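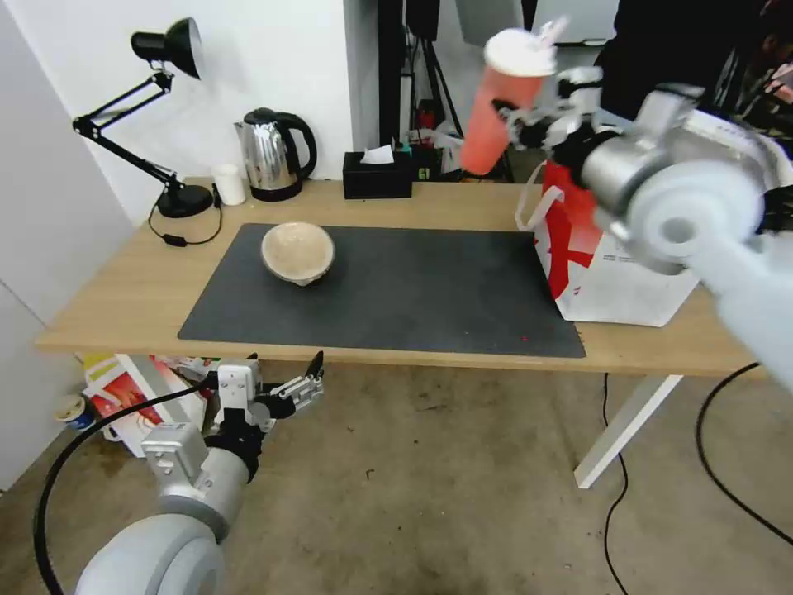
Please, please do not touch the barley soup — that was the message that came back most often when Kosell told its Godham regulars a second place was on the way. Another customer wanted to know if the dumplings would be bigger. They will not be bigger. There will be more of them though.

FOR IMMEDIATE RELEASE
December 2021

KOSELL TO OPEN SOUP AND DUMPLING KITCHEN IN ORMSBY

Kosell, the soup and dumpling kitchen from Godham, opens its second site in Ormsby this coming February. Eat in, take away, and a hatch on the street side for people who only want a cup of broth and a roll. Lunch and early supper. Closed between the two so the pots can be done again from scratch.

The new kitchen is run, like the first, by Hendanico, the small family food business behind the Kosell name. Hendanico started out selling frozen dumplings by the bag and still does. The Godham kitchen came later, when the bags were selling well and people kept asking for somewhere to eat them hot.

What's on the menu

There are 17 dishes on the opening menu. Nine soups, five kinds of dumpling, three puddings. The barley soup stays exactly as it is: pearl barley, smoked bacon, carrot, a lot of dill. There's a meatless version made with dried mushrooms, cooked in its own pot.

New for Ormsby is a sour rye soup with a soft egg, which was tried out in Godham over the autumn and ran out most lunchtimes. Also new, a split pea and ham thick enough to stand a spoon in, and a clear beetroot broth with tiny mushroom dumplings, served hot now and cold once the weather turns.

Dumplings are boiled or boiled and then fried, your choice, no extra charge. Potato and curd cheese. Pork and onion. Cabbage and mushroom. Lamb with black pepper. And a sweet one with plum, which comes with soured cream and toasted breadcrumbs and is on the menu as a pudding in Godham but is being moved to the dumpling list because people were ordering it as a main anyway.

Bread is rye, baked on site each morning. Butter comes salted. Pickles are on the counter, help yourself.

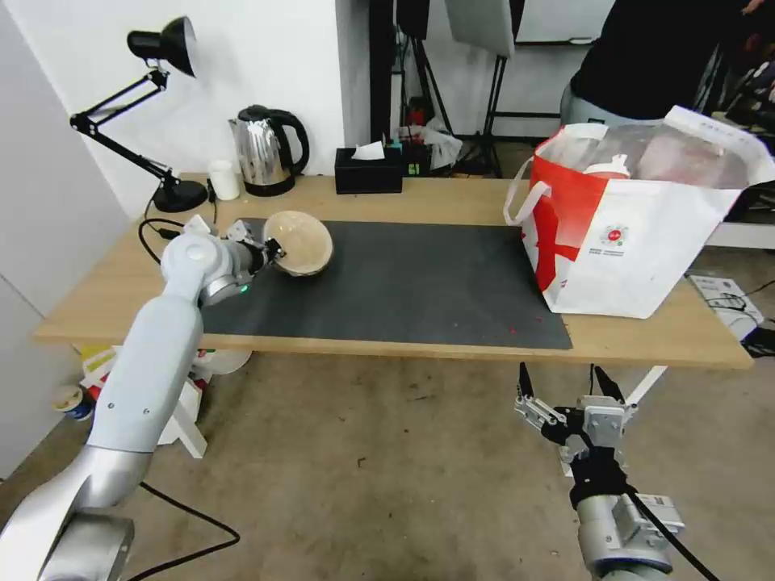

Dough for both kitchens will be made in Godham to start with and sent over each morning, then rolled and filled in Ormsby. Once the Ormsby team has settled in, they'll make thier own. Hendanico says the filling has to be done on the day, by hand, and it would sooner sell out at two o'clock than put yesterday's dumplings in the water.

On a busy Saturday-type trade the Godham kitchen gets through 1000 dumplings. Ormsby has a bigger stove and a longer bench, and has been planned for 2000. We'll see.

"Godham has been very good to us and the kitchen there isn't changing," said a spokesperson for Hendanico. "Same pots, same hours. Ormsby gets the same food and more room to sit down with it. We've had people driving over from Ormsby for a bowl of soup and driving back again, so it made sense to go to them. Also we badly needed a bigger stove."

Seats and bookings

Two long shared tables, a row of stools at the window. Bookings for six or more only, everyone else just turn up. High chairs available. Step-free from the street and an accessible toilet on the same floor. Dogs fine by the window, on a lead.

Takeaway soup comes in two sizes, with lids. Bring your own pot or flask and it'll be filled to the same measure with a bit off the price. Please make sure it's clean and has a lid that fits — soup travels badly otherwise.

Frozen dumplings by the bag will be sold from the counter from opening day. All five fillings, cooking instructions on the back. The short version: big pan, salted water, don't crowd them, wait till they float and give them two minutes more.
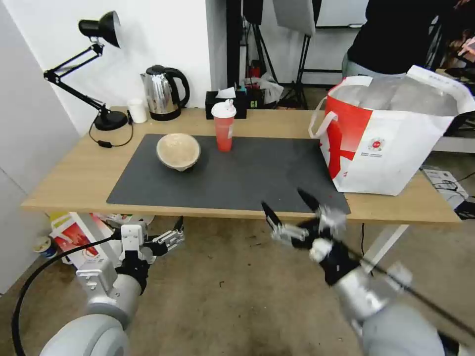 Opening week

The first 215 people through the door get a free small barley soup, or the mushroom version, no purchase needed. One each. After that it's the ordinary menu at the ordinary prices, which will be the same in both kitchens.

There will be a tasting evening for local press and food writers shortly before opening. Four soups, all the dumplings, plum ones last. Places are limited so do get in touch early, and tell us about allergies when you reply. Wheat is in nearly everything, as is dairy, and celery is in all of the stocks bar the beetroot. A full allergen sheet is availble on request.

Jobs

Kosell is still taking on kitchen and counter staff for Ormsby, full and part time. Experience nice but not essential. Dumpling folding is taught in Godham on paid hours before the opening. Ask at the Godham counter for a form, or write to Hendanico marking it Ormsby kitchen.

Ends

Notes to editors

Kosell is always spelled with two Ls and one S. Opening date to be confirmed in a follow-up release. Interviews with the kitchen team can be arranged, mornings before service are best. Menu and allergen sheet from the Hendanico press desk.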